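## Session 7: What the quote leaves out

Read the Mullon quote before class. It lists one arm, one five-fingered hand and a controller, and it ends in a total that three people in last May's group copied straight into their budgets. Don't do that. The total is what the seller would like you to talk about.

Start with the job. "Handling small objects" is not a job. Write down the object, where it sits, who else is reaching for it and what counts as done. Cards in a divided box are a fair test - thin, close together, and hard to get hold of one at a time. If the seller's demo uses foam blocks, ask to see your own parts instead, and ask to see them on a day you pick.

Then the hand. A five-fingered hand photographs well. I have yet to read a proposal that said which of the five fingers the work needed.
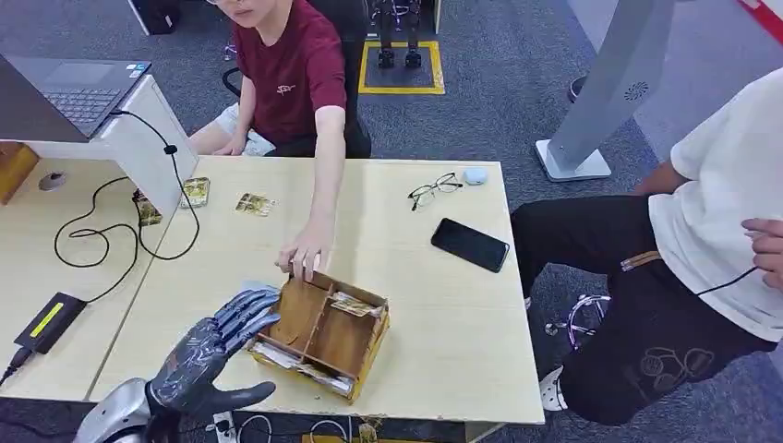 Kazimír Zelenák disagrees with me on this point and asked for it to go in the notes: a two-finger gripper is cheaper only until the second task comes along, and he would sooner pay once for a hand than buy a new set of fingertips every term. Fair enough, but then the second task belongs in the plan, with a date next to it.

**Lines that go missing**

- Spare fingers and cables. Zavum sells a kit for $259. Ask what's in it.
- Service contract: $720 a year in the Mullon quote, on page 4, in small type. Does it cover the hand or only the arm?
- Desk and floor space, power outlets, somewhere for the laptop
- Staff hours. Everyone writes zero here.
- Shipping both ways for repairs

Our practice budget has $3,643 left after the arm. Take out two years of service and one spares kit and you have $1,944 for everything else on the list.

**For next time:** redo the Sýkora worksheet with your own task, one page. Leave the "expected savings" box blank unless you can show me where the number came from.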